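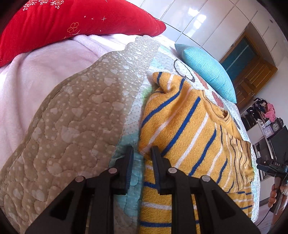
Red pillow, pink fleece, taupe quilt and a striped sweater, all sharing one bed.

Layered Beds: Your Questions

We use cookies to remember your preferences. Accept / Manage settings

Do my blankets and pillows have to match?
No! Mixing is the best part. A red velvety pillow with snowflakes can live next to a light blue knitted cushion and a pale pink fleece all year long, and I love it in April as much as in the middle of winter. If you'd like something to tie it together, repeat one color — a blue cushion and a little blue in the sheet is plenty.

What order should the layers go in?
Sheet first, then whatever feels nicest against your skin, then the quilt. Fleece on top of a quilt tends to slide off in the night, but some people sleep better that way, so try both. Darius Dzene, who answers most of our laundry mail, folds his fleece across the foot of the bed and only pulls it up when he's cold.

How do I wash a quilted bedspread?
Check the label, then go cool and gentle with plenty of room in the drum. If your washer is small, take it to a laundromat. Shake it out well before drying and again halfway through, and those wavy stitched lines will puff up beautifully.

And fleece?
Cool water, no fabric softener, low heat or a clothesline. Wash it apart from towels or you'll be picking lint off it until Saturday.

Can I put a knitted cushion in the machine?
Take the cover off if it comes off, turn it inside out and use a mesh bag. Dry it flat. The same goes for knitted sweaters, and please don't hang those wet — the shoulders stretch!

My bed is where all my clothes end up. Any tips?
Mine too. Fold sweaters right there on the bed (it's the biggest flat surface you own): sleeves in, bottom up, done. For stripes, line up the side seams first and the rest falls into place.

How many pillows is too many?
Ülle Strazds wrote in to say she has 9 and would like more. I keep three. If you can still lie down, you're fine.

Do you have a question we missed?
Send it in! We add new ones whenever a good one arrives, and quilt questions go straight to the top of the pile.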